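Home | Simulation | Task packs | Benchmarks | Downloads | Contact

Vesex Bench Pack: single-arm table scene for insertion and placement studies

Vesex is a packaged simulation scene with a fixed evaluation method, sold by Trikia for groups who need placement results that can be compared between sites. One arm is bolted to one end of a table, and the target is a dark box-shaped part left at an angle to the table edge. Room, table and lighting stay fixed in the standard configuration, so that differences in score can be traced to the policy under test.

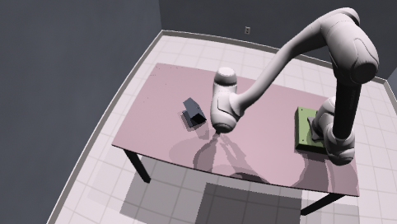 Method

Each trial starts from a sampled arm pose and a sampled part pose. The policy receives joint positions and the chosen camera streams, and returns joint targets at the control rate set in the configuration file. A trial ends on success, on timeout or on a contact force above the limit. No partial credit is given.

The fixed views look down on the table from the room side. In them the work area takes up a small share of the pixels: the rod is a short red line next to the block, and a policy trained on these views alone has to judge the last few millimetres from very little.

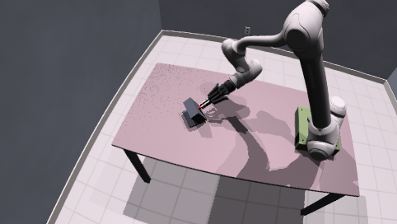
Success is read from the simulator state and never from the rendered views. The final pose of the rod is compared with the goal pose, and both position and angle must be within tolerance for 13 consecutive steps. Earlier releases accepted a single step, which let through trials where the rod merely passed through the goal on its way elsewhere.

Reference result

The Grecu baseline supplied with the pack was trained on 639 scripted demonstrations and tested over 2,865 trials. Adding the wrist view to the fixed views reduced timeouts in every part pose group. Contact force stops were almost unchanged – we take this as a sign that they come from the controller gains and have little to do with perception.
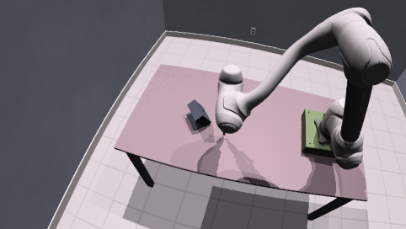 Part poses are grouped by angle to the table edge. The steepest group remains the hardest for the baseline under all camera settings, and users reporting a single figure should state how the groups were weighted. Shadows are rendered in the standard configuration. Switching them off speeds up rendering but gives scores that must be listed separately.

The wrist view uses a wide lens model with a rounded mask, and the black corners are kept in the output. Cropping them is allowed, provided the crop is stated with the result. With the gripper at the bottom of the view, the gap between the finger pads can be followed during the approach.

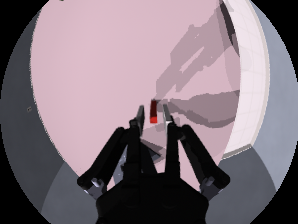

Supplied with the pack

- Scene files and arm model
- Scripted demonstrations and the script that produced them
- Grecu baseline weights and training settings
- Scoring tool, with export to the Flanby log format

Licensing and limits

One licence covers a single site and up to about 50 parallel instances. The pack does not model cable drag or joint backlash, and no claim is made for transfer to hardware. Scores from the December release are not comparable with the present one, owing to the changed success rule.

Last updated: 2026-01-17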